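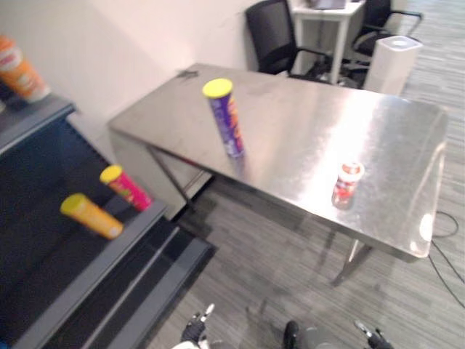

Figure 1. Shelf-clearing task: a snack can and a cup on the steel table, with further cans on the shelving unit to the left.

Skalora Retail Handling Project
Progress report to the Rutherford Fund, November 2021
Prepared by Chun-hung Chung

1. Purpose of the work
The grant supports a study of whether a two-armed machine can take on simple shop-floor chores at a standard a small shop would accept. The chores chosen are moving packaged goods between a shelf and a table, standing fallen cans upright and setting out mixed items for display.

2. Work since June
The test area has been laid out and the shelf and table tasks are in regular use. The team has completed 200 trials of the shelf task under supervision. Clollix supplied the control software and has issued two revisions in the period. Chi-keung Kuo has taken over the keeping of trial records, which are now held in a single log.

3. Findings to date
Upright cans with clear space on all sides are handled dependably. Cans lying on their sides remain difficult, particularly on a lower shelf, where the arm has little room to approach. Small cups are sometimes tipped during placing. Reflections from the steel table top have also led to errors in judging position, and trials on a matt surface are planned.

Speed is a further concern. A single can takes up to 60 seconds to move and set down. A member of shop staff would do the same in a fraction of that time. On present evidence the machine could not be left to restock a shelf without a person nearby.

4. Spending
Spending is within budget. An underspend of 10 per cent on travel has been carried forward, and the Fund's agreement is sought to use it for replacement gripper parts.

5. Next period
Work will concentrate on fallen cans and on recovery after a failed grasp. Jekeck has agreed to make a stockroom available for 15 days of trials outside opening hours, subject to a safety review. Household chores, including clearing a table after a meal, will be considered only when the shelf task meets the agreed standard.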